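25 June 2018
By Amado Aquino

Willstead Utensil Holder

The Willstead is a small plastic holder for the spoons and chopsticks that sit out by the stove or the sink. It comes in beige and pale pink on a light gray base, and it stands on the counter without any mounting.

The back panel is tall and has flower-shaped cutouts. The front compartment is lower, with rows of small round drainage holes. Long pieces like cooking chopsticks will stand well above the rim, so check the clearance if you plan to keep it under a low shelf or a wall cabinet.

We ship the Willstead with a barcode label on the lower front. It peels off more easily after a few minutes under warm water. If any glue stays behind, a drop of cooking oil on a paper towel will take it off. Please don't use a scouring pad on it -- the plastic scratches. 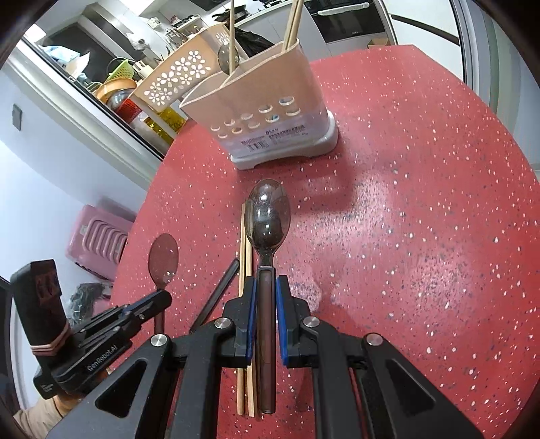 Willstead holder with translucent plastic spoons and chopsticks.

Spoons and chopsticks are not included. We carry plastic spoons under the Medden name, in dark brown and reddish brown, and they are sold singly or in bags of 100. Light wooden chopsticks and black chopsticks are both listed under Sisay and are sold by the pair. All of them can be added to the same order.

Care: wash by hand with dish soap and a soft brush. Use the brush on the drainage holes about once a week, more often if your water is hard. Do not put the holder in the dishwasher or set it next to a lit burner. Wooden chopsticks should be wiped before they go in, or the tips will darken over time.

Ordering: the Willstead is packed 30 to a carton. Single pieces are available from the Pruster shop counter and by mail. The March shipment of 2000 sold through early, and the current lot is the same mold and the same colors. Restaurants and cafeterias taking more than one carton should write first so we can hold stock -- mixed cartons with the Medden spoons are fine.

Returns are accepted on unused holders with the label still on.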